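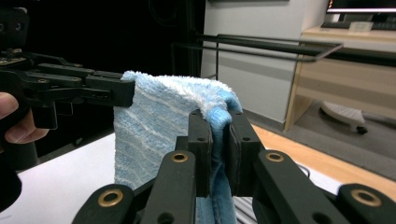

*Pale blue terry with a wavy white streak, folded over and held.*

## The Towel Shelf

Vesna Đorđević keeps her bath towels in a hallway closet with no door, so everyone who walks to her bathroom sees them. When I visited in November, the shelf at eye level held a row of thick folded edges all facing out, white, oatmeal, two greens, and I stood there with my coat still on and my bag on my shoulder, admiring terry cloth. She has been teaching a linens class in Praturmont for years and is used to this reaction. She handed me a bath sheet and told me to fold it.

I folded it the way my mother did, in half and in half again and then once more the other way. It looked fine. Then she set it on the shelf with hers, and it sagged open like a paperback left in the tub.

"You chased the corners," she said. "Find the middle first."

I have been thinking about towels ever since, and I'd like to make the case for them! We spend real money on them, we use them every single day, and most of us learned to fold them once, at the age of eight, from someone in a hurry. Sheets get all the attention (the fitted sheet has had its own genre of advice for decades) while the towel, which is just a rectangle, is supposed to take care of itself.

But what a rectangle. Terry is woven with loops standing up on both faces, and those loops are what drink the water off you. They also give the cloth its thickness, so every fold takes up room. Fold a dish towel eight layers deep and you've got a neat little packet. Do that with a good bath towel and you've got a loaf.

Đorđević's method is a fold in thirds, and she teaches it on a plain table with the towel laid flat, the long sides running left to right. One long side comes in a little past the center, the other comes over the top of it, and now you have a long strip with both raw-looking edges hidden. Before going any further she lifts the strip by its middle and lets the ends hang. Gravity pulls the layers straight, and you can see right away if one side is longer. She gives it a single shake, lays it down again and folds it toward the center from each end, then closes it like a book. The rounded side faces out.

The lifting is the part I love. A heavy towel has a wonderful way of hanging. The top makes a soft ridge, the front drops in one broad panel, and the back wants to curl around on itself. You learn a lot about a towel by how it does this. A thin one creases. A thick one rolls.

Kekeli Quartey disagrees with nearly all of this, very cheerfully. He runs the laundry at Pernent, a small inn on the coast road, where he and one other person get through 210 towels on a full weekend. He's a roller. His towels are folded once lengthwise and rolled tight from the short end, then stood upright in open cubbies so guests can pull one without toppling its neighbors.

"A stack is a trap," he told me. "You want the one on the bottom, always."

He has a point, and if your shelves are deep and low, rolling may be the way to go. It's also quick. I watched him clear a full cart while telling me a long story about a dryer belt, and I don't think he looked down twice.

Where the two of them agree is on what happens before the folding. Both shake every towel hard when it leaves the washer, to stand the loops back up. Both have given up fabric softener, which coats the cotton and leaves it less thirsty. Quartey washes at 60 degrees Celsius (the inn's machines are European) and Đorđević uses whatever her old top-loader calls "warm." Both also wait until a towel is fully dry, seams included, before it goes anywhere near a shelf. The hem is the last place to give up its damp, so pinch it between two fingers and check.

At home I pulled everything out of my own closet and started over. I kept the towels I reach for and cut four old ones into rags. The rest got the Đorđević fold, slowly at first, with a good deal of muttering over the thirds. The hand towels I rolled, Quartey-style, and they stand in a shoebox beside the sink.

My bath sheets still lean slightly to the left.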